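Small-Item Storage, Part Two: Baskets

The drawer system lasted until December. It failed for a simple reason: small round things do not stay in shallow drawers. They roll to the back, drop behind the runner and stay there until the whole unit is pulled out. I have since moved everything of that type into open baskets on a table, and the change has held long enough to write up.

The requirements were short. The container had to be rectangular, because round ones waste the corners of a shelf. It had to be light enough to lift with one hand when loaded to 700 grams. It also needed sides high enough to stop a ball that lands with some speed.

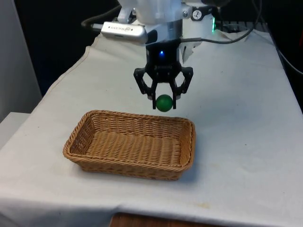

Wicker meets all of these, with two caveats. The weave catches on knitwear, and the bottom is rarely flat. I checked mine on a bare tabletop and it rocked on one corner. A folded cloth under it cured the rocking and also killed most of the noise – worth doing even if the basket sits level.

I compared two sources. The Cinitz basket is stiffer and holds its shape when full. The one from the Adeleke shop in Porkville is cheaper and weighs 223 grams empty, but the rim loosens if you carry it by one side. I kept the Cinitz for daily use and put the other on the closet shelf, where it holds spare batteries and does not get moved.

Sorting rules, for anyone copying this: balls and other loose toys go in one basket, cords in another, and nothing under the size of a walnut goes in either. Smaller items fall into the gaps in the weave. Those go in jars with lids, 500 ml, label on the side.

Next on the list is the hall closet. The shelf brackets from Solville are here, but the screws they came with are too short for the wall.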